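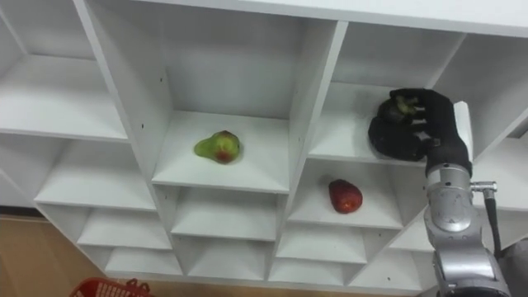 *Pear in one of the cubbies*

**Cube shelf sagging / leaning, can I fix without pulling it all down?**

Posted by Imke Hellwig, Mar 18, 2018

Got a white Flellik cube unit, second hand, in the spare room of our rental in Widasby. Whole thing leans a bit to the left when you push it. Carpet underneath, which probably doesn't help. Landlord says one screw hole in the plaster is fine, any more and it comes off the bond. Total load would be 300 mm wide books on the bottom and light stuff up top. Want to know:

- does one fixing do anything?
- will the boards bow if I put the heavy books in the wide bits?

Already tightned every bolt I can reach. No back panel on mine, mate's has one.
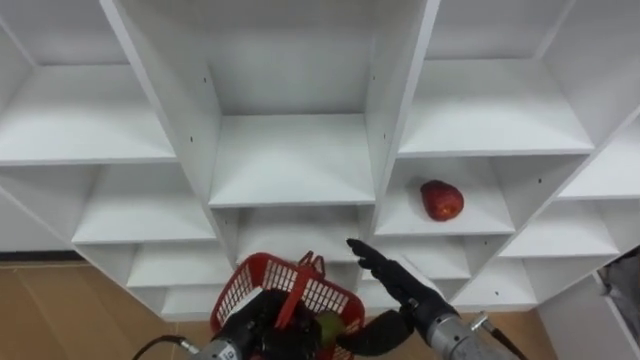 *Shelving with a back panel*

---

**Waldemar Kołodziej**

Back panel is your answer. Without one there's nothing stopping it racking sideways. Get a sheet of 9 mm ply cut at the hardware shop, paint it white, screw into the back edges every hand width or so. Square it up first — measure corner to corner both ways, numbers should match. Pilot holes or you'll split the edges. Took me almost 52 minutes and most of that was looking for the drill bit.

Carpet: pack the front feet with thin bits of cardboard so it tips back to the wall a touch. Coloured card doesn't matter, you won't see it.

One fixing is heaps better than none but it has to go in a stud. Plaster alone is useless. Do it near the top, middle if you can.
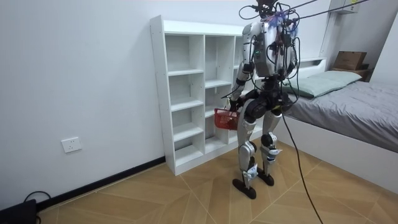

*Tall open bookshelf, small bedroom*

---

**Swanepoel**

What he said. Also big books at the bottom, flat not standing. My Geltska one bowed after 10 months in the wide bay, flipped the board over and its been fine since.

---

**Imke Hellwig**

Ta both. Does the ply need to cover the whole back or just the bottom two rows? Will try for a stud in April when my brother's here with his finder.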